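Room inspection checklist: bed and laundry corner
Site: Catwood, Room 11
Checked by: Yaryna Palamarchuk, Monday
Copy to: Gerrit Khumalo

Bed cover spread over mattress: Yes. Creased all over, needs pulling straight.
Headboard: Gray padding, OK. Wipe the seams.
"Do not touch" sign at back of mattress: In place. Leave it there.
Loose items on bed: Blue cloth. Fold and put away. 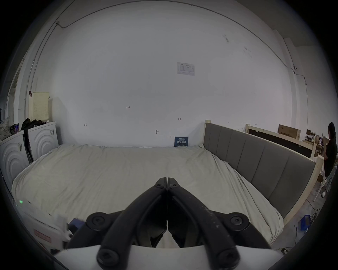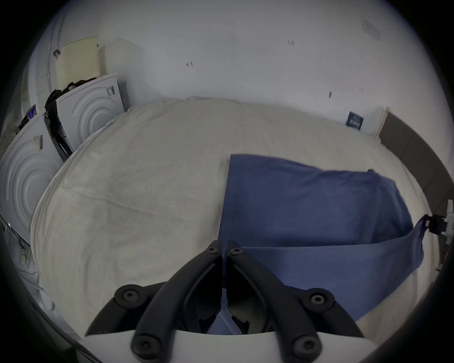
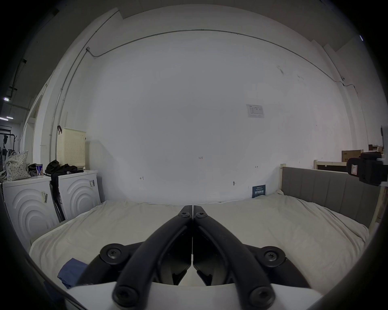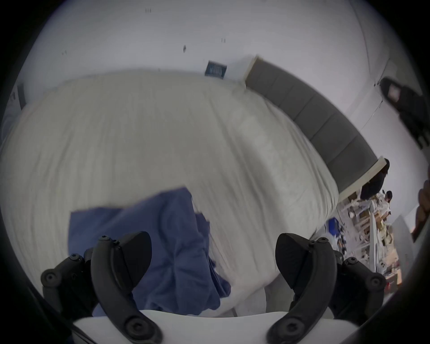

Bed, Room 11. Blue cloth on the bed in the second, third and fourth photos.

Tops of washing machines: Black clothing piled there. Clear before next check.
Wall: Pencil marks and gray smudges. Annatjie Cele to say if we repaint in April.
Cable near ceiling: Ask Ehsan Lashari to check the fixings.

Recheck in 3 days.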